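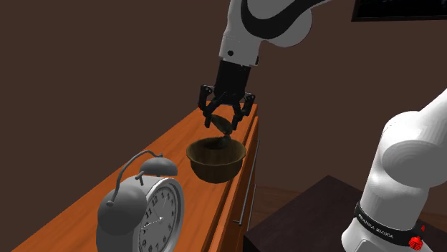 3.2 Credit data and name matching

Songwriting credits were taken from the Tradar registry export for May. Each record in the export lists a work title, one or more writer names, a share for each writer, and the publisher that filed the claim. Performer names are not part of the export. They were joined from the Furkum release catalog using the recording code, and a work was kept only when at least one recording could be linked to it.

The main difficulty in this step is that writers and performers are named under different conventions. Performers appear under stage names and writers usually appear under legal names, often with the family name first. A simple string comparison therefore overstates the number of songs written entirely by outside writers. We used the alias table supplied with Furkum and added entries by hand for the 200 performers with the most releases in the sample. Group members were treated as performers for every recording by the group, including recordings made after a member had left, as the catalog does not give dates of membership.

Works with more than eight credited writers were checked separately. Many of these contain samples, and the writers of the sampled work are listed next to the writers of the new one with no field to tell them apart. Where the publisher note named the sampled work, its writers were removed and the remaining shares were scaled back to a total of 100 percent. Where there was no note, the work was left as filed. This choice raises the mean number of writers for hip-hop and dance releases and has little effect on the other genres.

3.3 Measure of performer share

We define performer share as the sum of the shares held by all performers on a recording, after alias matching. A recording with a performer share of 90 percent or more is called self-written. A recording with a share below 30 percent is called externally written. All others are mixed. The cutoffs follow the Wong scale, which was set up for printed sheet music credits, and we kept them so that our results can be compared with earlier work on that material.

Shares are a legal outcome and do not measure labor directly. A performer may receive a share as a condition of recording a song, and a writer may accept a smaller share in return for a fee. Neither arrangement can be seen in the registry. The measure is best read as an upper bound on performer contribution in genres where such arrangements are common — chiefly mainstream pop — and as a closer estimate elsewhere.

Figure 2. Performer share by genre and release format. Bars show the median recording; lines show the middle half of the sample. Live albums are excluded.

As Figure 2 shows, the spread within each genre is wider than the gap between genres. Country and hip-hop have similar medians but differ in shape. Country recordings collect at the two ends of the scale, while hip-hop recordings fall mostly in the mixed group. Album tracks have a higher performer share than singles in every genre except folk, where the two formats cannot be separated.

To test whether the result depends on the registry, we repeated the matching on the smaller Woltuvus set. Coverage there is nearly complete for singles but poor for album tracks, so only singles were compared. The order of the genres did not change.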